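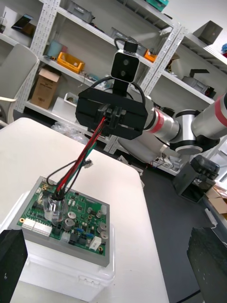

Marion MacLeish

Lodenberg Limestone Country Field Kit

A boxed kit for looking at rocks, fossils and small plants on limestone ground. It suits walkers, school groups and anyone who wants to know what they are standing on. Everything packs into a shoulder bag with a wide flap and a pocket for a folded map.

What is in the kit

Hand lens, 10x, on a neck cord
Dropper bottle for dilute acid (supplied empty)
Steel streak and scratch set
Grain size card, printed both sides
Waterproof notebook and 2 pencils
Field guide, Limestone Pavements and Their Plants, by Nele Verbruggen

The guide covers clints and grikes, shell beds, corals, glacial boulders and the ferns that grow down in the cracks. It has a short chapter on turloughs and springs. The plant key works by flower colour first, then by leaf - you do not need any botany to use it.

Please leave fossils and plants where they are. The kit has no hammer, and most pavements are protected.

Details

Product code: 1216
Weight: roughly 4 kg with the guide
Strap: adjustable, fits over a winter coat
Suitable from age 7 with an adult

The lens and the notebook can be bought separately. Replacement cords are held at the Atthorpe shop, which is open until four on Saturday.

Delivery

Orders go out from Atthorpe by tracked post. Kits can be returned unused, with the guide unmarked. For school orders please ring the shop first, as we pack these by hand and stock runs low before the summer term.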